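Plindero Home Forum > Laundry and Linen > White napkins going grey, 299 of them

plullside_pat
Wednesday, 7.40 am
I look after the linen for a small function room in Clilley. We have 299 white cotton napkins and they have slowly gone grey over two years. We wash at 40 with a non-bio liquid, full loads, line dried when the weather allows and otherwise on racks. No softener. The water is very hard. I would like to get them back to white without buying new ones if I can. We have a big booking in October. 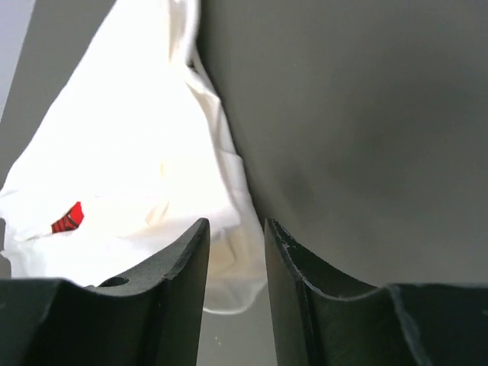
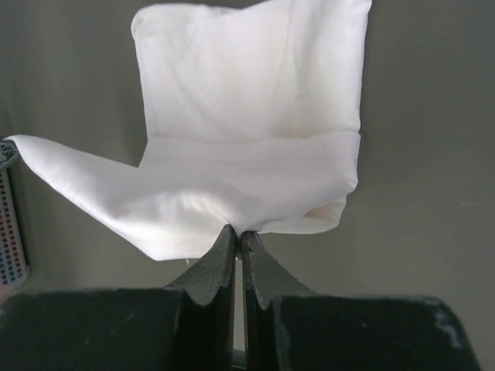
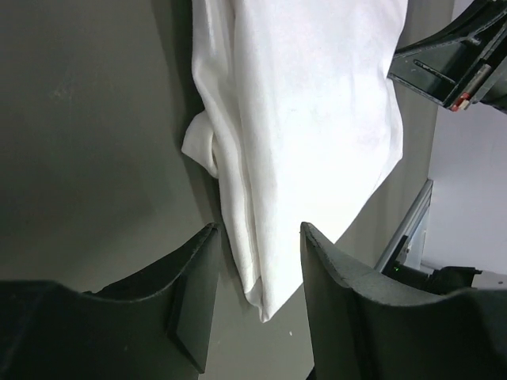
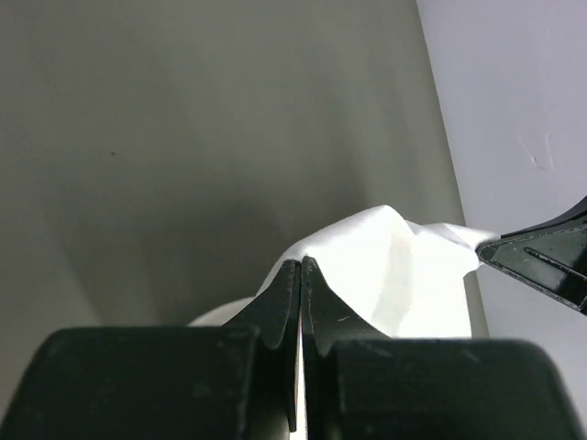
Things I have tried so far: one wash at 60, white vinegar in the drawer, and a supermarket whitening sachet. The sachet helped for one wash and then they went back. Is it worth carrying on or should I give up and replace them?

marrowfat
Wednesday, 8.15 am
Liquid is your problem. Liquids have no bleach in them. Use a bio powder at 60 every time, full hard water dose from the back of the box. It took me four washes to get my tablecloths right.

Yoga Tarigan
Wednesday, 9.02 am
Agree with powder. Don't agree that it is only the liquid. If the water is very hard and you have been dosing for soft water, the dirt goes back on the cloth in the rinse. Also stop filling the drum. Leave a hand's width at the top.

I ran the linen room at the Yusof for a long time and we had 626 napkins in rotation. Grey nearly always meant overloading.

plullside_pat
Wednesday, 9.30 am
I do fill it right up. There is one machine and I have half a day to do the lot, so smaller loads would be hard to fit in. I could split it over two days if the kitchen can spare the space for the racks.

dobbin
Wednesday, 11.48 am
Chlorine bleach, half an hour in the sink, job done. I don't know why people make this complicated.

Yoga Tarigan
Wednesday, 12.10 pm
Please don't do that as a routine. It weakens cotton, and if there is any polyester in the mix it can go yellow. Check the label first. Oxygen bleach overnight in warm water is slower but the cloth lasts longer.

dobbin
Wednesday, 12.26 pm
I have done mine that way for years and they are fine. Weak solution and a good rinse.

marrowfat
Wednesday, 12.55 pm
How many years, and how often? Mine went into holes along the hems after one summer of it.

dobbin
Wednesday, 1.20 pm
Twice a year. I take the point if you are doing it weekly.

kettleside
Wednesday, 4.05 pm
Vinegar in the drawer does very little at that dose, and don't put it in with bleach of any kind, it gives off fumes with the chlorine sort. A proper water softening powder is better value. Run the machine empty at 90 as well. If the drum is full of old liquid residue you are washing them in that.

plullside_pat
Wednesday, 6.32 pm
Labels say 100% cotton on the ones I have checked. I ran the machine empty at 90 this afternoon and the water in the door was brown and foamy, so kettleside may be right. I will soak 40 overnight in oxygen bleach and wash them tomorrow in bio powder at 60, in two loads. The rest can wait until I see how those come out.

Yoga Tarigan
Wednesday, 7.14 pm
Good plan. Keep one unwashed to hold next to them, in daylight. And do the door seal and the drawer while you are at it.

marrowfat
Wednesday, 7.50 pm
Still say it was the liquid.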